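Two Days at the Lernton Startup Fair
20 Jul 2025

I had been meaning to get to the Lernton fair for years, and every summer something came up (a wedding, a leaky roof, one year I simply wrote the wrong week on the kitchen calendar). So when an old colleague offered me a spare pass in June, I said yes before she had finished her sentence, booked a room near the station and packed far too many notebooks.

If you have never been, the fair is where young companies come to meet the people who might pay for them to grow. It fills three halls of the old exhibition center. The badge desk told me 3,891 visitors had registered, and I believe most of them were ahead of me in the line for coffee. Still, everyone was in a good mood, and I had a lovely chat with two sisters who run a payroll software business and had driven through the night to get there.

The big news on the first morning came from Merketti, the cloud company, which is setting up a fund for early-stage businesses. The sum is $500 million, to be handed out over seven years, partly as cash and partly as credit for computing time. There was a real buzz in the room when the number went up, and then a slightly quieter buzz when people began asking how much of it would be credit. The speaker said the split would depend on the company. A man behind me muttered that this was what his bank always said too, and I'm afraid I laughed out loud.

I spent the rest of that morning wandering through the smaller rooms off Hall 2, which I like best at any fair, since you can talk to people properly there and sit down while you're doing it.

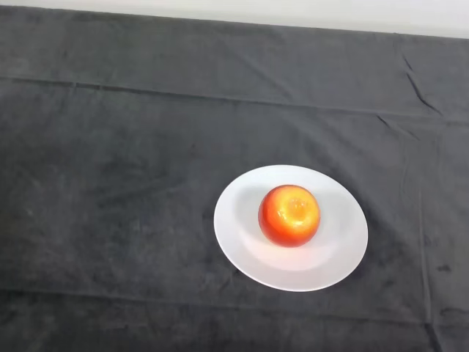 Gray cloth over a table, Lernton, first day.

After lunch I sat in on a talk by Haruto Koyama, who looks after investments at Kuroda and has been putting money into small technology firms for a long time. He is a soft-spoken man and the microphone was not kind to him, so half of us moved up to the front rows and it turned into more of a conversation, which suited me very well. His main point was that founders take the first big check too quickly. He would like to see them ask what happens in year three, when the free computing credit has run out and the monthly bill arrives. Somebody asked whether he had told that to Merketti. He said he had, over dinner, and that they had been very polite about it!

I asked him afterward what he looks for in a company, expecting something about markets. He said he reads the customer complaints first. We stood there a good while talking about complaints, and I missed the start of the next session and didn't mind a bit.

The second day was given over mostly to pitches. Each company gets a few minutes on stage and then a round of questions from the investors, some gentle and some rather less so. The one I keep thinking about was Drustetti, a little outfit that makes scheduling software for freight yards. Their slides froze, and the young woman presenting just carried on from memory, drawing truck lanes in the air with her hands.
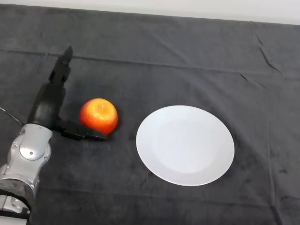 She got the longest applause of the morning, and when I walked past their booth later there were over a dozen business cards in the bowl, mine among them, though I have no money to give anybody.

A few practical notes if you're thinking of going next year. Get your badge the evening before. The food in Hall 1 is dear and dull, but there is a bakery across the tram tracks with very good cheese rolls, and they'll fill your own bottle if you ask nicely. The talks in Hall 3 run late by the afternoon, so don't plan anything tight around them. And bring a sweater, as the air conditioning in there could keep fish.

I came home with a full notebook, sore feet and a stack of leaflets I am still working through. The sisters with the payroll business have already written to say they got a second meeting with Kuroda, and I've promised to buy them breakfast if they come through my way in the fall.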